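Bathroom sink: cloth, sponge or paper towel?
Home & Cleaning > Bathrooms
9 replies

tilefever
Started 19th September

OK, settle something for me. We moved into a place in Letley over the summer and the bathroom has one of those white ceramic basins sitting on a white vanity cabinet. Looks great for an hour after I clean it. Then the gray film comes back, and the ring around the drain, and the dried toothpaste that seems to travel farther than toothpaste should.

I've been using a sponge with a green scrubby side and my sister says I'm wrecking the glaze and should use a cloth. She also says paper towels are for people who've given up. So what do you all use? And does the color of the cloth matter? She only buys dark ones and swears by it.

grout_expectations

Your sister is right about the green side. I had a basin in my old apartment that I scrubbed like that for years and it got dull in a patch right where the water lands. Once it's dull, the dirt grabs on faster, so you scrub harder, and around you go.

Cloth. Any cloth. Old T-shirts cut up are fine.

mopandcoffee

Dark cloths, yes! I'm a navy blue person all the way. Toothpaste and soap film show up on dark fabric so you can tell when you're still picking stuff up, and when the cloth stops coming away smeary you're done. With white ones I never knew if I was cleaning or just petting the sink.

I also don't fold it. I know there's a whole folding crowd (eight clean sides and all that) but a basin is curved and a folded square just skates across it. Bunch it up in your hand, let the loose part hang down into the bowl and it follows the curve by itself. I do the left half, then the right half, then the drain last. 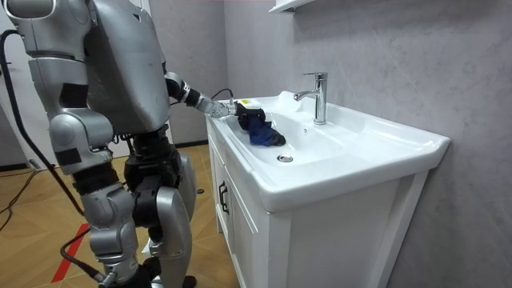
My order, for anyone who wants it

1. Move everything off the rim. Cups, soap, the lot. If you clean around the soap you'll have a soap-shaped mark forever.
2. Warm water around the bowl, one squirt of dish soap.
3. Bunched cloth, high up on the side of the bowl first, working down toward the drain.
4. Old toothbrush for the ring at the drain and the seam behind the faucet.
5. Rinse, then go over it with a second dry cloth. This is the part people skip and it's where all the shine comes from.

hardwater_hank

Hard disagree on the dark cloths. Dark fabric bleeds. I had a navy towel leave a blue shadow on a caulk line and I never got it out, had to cut the caulk and redo it. White cotton only in my house, and I can bleach it.

Also dish soap does nothing for the ring if your water is like mine. That's mineral. White vinegar on a paper towel, lay it on the ring, leave it while you do the mirror, wipe. Rinse well and keep it off natural stone.

mopandcoffee

Did you wash the towel before you used it? Mine go through the laundry three times before they get anywhere near a sink. Never had a bleed. But fair enough on the vinegar, my water's soft so I forget other people are fighting rocks.

tilefever

Oh no, I have brand new caulk. OK, washing first.

Follow-up question — what about the front of the cabinet? Mine is white too and there are drip marks running down the doors under the basin. I've been wiping it with the same cloth after the bowl, which I now suspect is gross.

grout_expectations

It's a little gross, yeah. Separate cloth, barely damp. And don't let water sit along the joint where the basin meets the cabinet. We had a Dornberg vanity that swelled up along the top edge and the doors stopped closing. I run a dry cloth along there every night now when I brush my teeth, takes five seconds.

sudsy_nisbet

Going to be the voice of the sponge here. A plain soft sponge, no green side, is better than any cloth for the bowl. It holds more water, rinses faster, and you don't have a soggy rag hanging over the tub all day. I get a pack at the Nisbet hardware store and swap them out every couple of weeks.

I know I'm outnumbered. I've made 2,894 posts on this board and I think half of them are me defending sponges.

hardwater_hank

And I've read every one of them and you're still wrong. Sponges stink by day four.

sudsy_nisbet

Squeeze it out and stand it on its edge! Mine don't stink!

mopandcoffee

Anyway, tilefever, whatever you go with, do a quick wipe every couple of days and you'll hardly ever need the full routine. I let mine go for most of last November when we had family staying and it took me two evenings to get the bowl back.

tilefever

Ordered a pack of navy cloths and a pack of soft sponges, so I've managed to annoy everybody. They're both going through the wash tonight (the cloths, not the sponges... or can you wash sponges?)

sudsy_nisbet

You can. Top rack of the dishwasher, as long as it's not the metal kind.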